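March 1, 2022

Second day on the boiler loop. Pressure was at 1.4 bar cold this morning, down from 1.6 last night with the system off. A drop of that size in one night rules out air working its way to the vents, so I am treating it as a leak until shown otherwise.

Closed the isolation valves on the upstairs branch at 7 and left the ground floor open. By noon the gauge had not moved. Opened upstairs, closed the ground floor, and lost a tenth before supper. The fault is therefore upstairs — either the towel rail or the long run under the hall boards. The rail was refitted in October by Cosmin Stoica, who used Stollex compression joints throughout. I have no complaint about the joints, but one of the nuts on the return side took a full quarter turn with the small wrench, and it should not have.

Tincuța Enache called from Drondville about the expansion tank. She thinks the charge is low and that I am chasing the wrong thing. Checked it with the tire gauge after draining that side: 0.9 bar, within what the label asks for. Wrote the reading on the casing in pencil. She will want to see it anyway.

Binberg quoted 2,000 to replace the whole upstairs run. Declined for now. Tissue paper is wrapped around both joints at the rail and will be read in the morning.

Refilled to 1.5, valves all open, heating off overnight. Bed with 2 blankets.
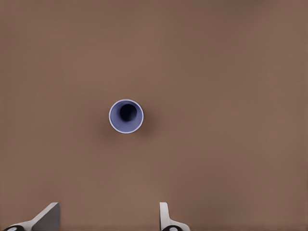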